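About Willusier

Willusier supplies tableware and serving goods to hotels, school dining halls and care homes. The company was founded by Edith Mosquera and Jacinto Meléndez and today employs 46 people at 2 sites.

Our buyers work directly with manufacturers and review each line before it enters the catalog. Orders are packed at our Zavala warehouse, which holds stock for up to 25 regional distributors. 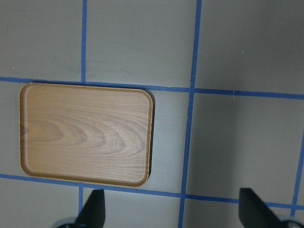

Serving tray with raised rim and rounded corners

Customer accounts are managed by Ginette Lachance and her team – the same staff handle replacements and returns. The company closes for annual inventory in the first week of August.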